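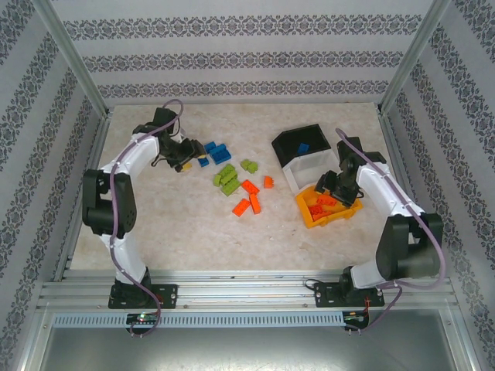 Summer institute in political theory: is it worth it for someone who isn't a PhD student?

Asked in Study Abroad and Summer Schools

I finished a degree in history in September and I have been working in the office of a translation firm (Ekico) while I decide what to do next. A former tutor has suggested I apply for a summer institute abroad, two weeks of seminars on democracy and civil society. There would be students from several countries, mostly people doing a master's or a doctorate in politics, sociology or philosophy.

What I would like to know is:

Do they take people who are not enrolled anywhere at the moment? The call for applications says "junior scholars and practitioners" and I don't know if I am either of those.

The fee is 500 euros without travel. It says there are partial bursaries. Does asking for a bursary hurt your chances?

How much reading is there really? The outline for one seminar lists 19 texts and you take two seminars. I read at a normal speed in English but it is not my first language.

Also, I would want it to count for something if I apply for a master's later. Is there a certificate, and does anyone look at it?

I have read the older threads but they are nearly all about language courses.

Umut Başaran

3 answers

Answer 1

I went to one of these after my first degree, when I was working for a small housing charity, so I was in much the same position. I will go through your questions in order.

"Practitioner" is used very loosely. In my year it covered a local newspaper reporter, a man who trained election observers, two schoolteachers and me. What they want is a reason for being there that you can put into a paragraph. If you work with translated documents, say what kind, and say which of the seminars it connects to. If it doesn't connect, write about your history dissertation instead. Don't try to do both in one page, it ends up vague. Write to the administrator before you apply and ask whether you need to be enrolled somewhere. Some institutes are tied to a university and have to register you as a visiting student, and then you may need a degree certificate or a transcript, sometimes an official translation of it. That took me longer than the application itself.

On the bursary, ask for it. Where I went, the teaching staff read the applications first and the money was dealt with afterwards by someone else. I can't promise yours works that way but you can ask that too. Be specific about what you need. "I can pay my travel but not the fee" is easier for them to deal with than "I would be grateful for any support". Check whether the fee includes the room. Mine included the room and breakfast, and lunch on teaching days, and I still spent more on evening meals than I had planned for.

The reading: 19 texts will include some that are six pages long and at least one that is a whole chapter of Hannah Arendt and will take you a weekend. They normally post or email the reader a month or so ahead. Read as much as you can before you travel. Once you are there the seminars run all morning, there is usually a lecture or a walk round the town in the afternoon, and people go out at night. I did very little reading on site and neither did the doctoral students, whatever they said at breakfast. If you can't get through all of it, read the first two texts for each day properly and the opening pages of the rest.

As for your English, most of the room will be in the same position. The ones who found it hardest in my group were those who waited until they had a perfect sentence ready. By then the discussion had moved on. One of the teachers asked people to write a question on paper the night before and bring it in, and I would do that anyway even if it isn't asked for.

Certificate: yes, a sheet of paper with a signature. I put it on my application for a master's and it was not mentioned at interview. What did help was that one of the seminar leaders agreed to be a referee, and could write about a paper I had given to the group. So if there is a chance to present something, take it, preferably in the first week so that you can talk to them about it afterwards.

Comment from Umut Başaran: Thank you, this is very useful. I have written to the administrator. Do you remember if the reader was sent to everyone or only after you had paid?

Reply: After the deposit. But the outline has the titles, so you can find a lot of it in a library before then.

Answer 2

depends on the institute. some are good some are basically a holiday with a lecture on tuesday. look at who teaches it and if they are actually there both weeks

Answer 3 (posted 29 December 2005)

I agree with most of the first answer, but I would be more careful about the money. I did a similar programme and it cost me well over double the fee once I had added the visa, insurance, the train from the airport city and two nights in a hostel because the rooms were not available until the Sunday. If you need a visa, start as soon as you have the acceptance letter. Ask for the letter on headed paper with the dates and the address of your accommodation on it. Mine came as an email and the consulate would not take it, and I had to go back a second time.

I also disagree a little about the reading. Skimming is fine for the lectures, but in the small seminar there were only a dozen of us and it was obvious who had not opened the book. If the two seminars overlap in subject, choose them with that in mind. I took one on nationalism and one on memory and about a third of the reader was shared.

One more thing. If your employer will not give you two weeks together, tell the institute before you accept. Someone in my year left after the first week and didn't get the certificate or any of the fee back.

Remzi Eren

Comment: Does anyone know if they take people over forty? I teach civics at a secondary school and the call doesn't give an age.

Comment from Remzi Eren: There were at least two in my group who I would guess were over forty. If no age is given I would just apply.

This question is open. Log in to add an answer.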